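Notes on teleoperating the Jara cell, since a few people asked how we teach it two-arm tasks. Thread, numbered so I can fix mistakes by number.

1/ Setup: two small follower arms on one rail, two leader arms on the desk behind. You move the leaders by hand, the followers copy joint angles. No force feedback. You feel the weight of the leader and nothing else.

2/ The task set is called Husel. Mostly handovers and two-handed holds with flat things. Flat things are harder than blocks - they bend, and the policy has to learn from whatever you did about the bending.

3/ We keep 30 seconds as the hard limit per episode. Past that the operator is usually recovering from something, and recoveries go in a separate folder.

4/ Count as of February 15, 2020: 779 episodes recorded, 471 kept. The rest were cut for dropped frames, a gripper that closed on air, or an operator who stopped to think with the arms in midair.

5/ Pauses matter more than I expected. An early policy trained on my own demos would reach the object and sit there. I was sitting there too. Ka-ming Mok plotted joint velocity per operator and mine was flat for long stretches right before each grasp.

6/ Fix: rehearse the motion twice with recording off, then record. Boring, works. Wing-yan Choi does it in one rehearsal and her episodes are shorter than anyone's.

7/ Calibration drifts. We re-zero both pairs every 50 episodes. Skip it and the left follower ends up a few degrees off at the elbow, which you correct for by eye without noticing, and then the correction is in your data.

8/ Two-arm hold, both grippers on the same teal piece. Bring one side in, close, wait for it to settle, then bring the other. Closing both together twists it.
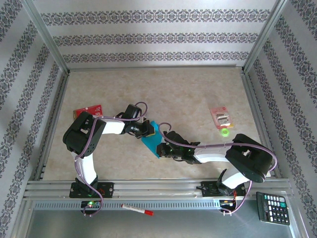

9/ Cable slack. Leave a generous loop at each elbow and run the full range by hand before powering up. A tight cable pulls the forearm and the servo fights it all session.

10/ Next: the same tasks with the Ulleo grippers, which open wider. I don't know yet if the old episodes transfer. Will post success rates either way, per task, no averages.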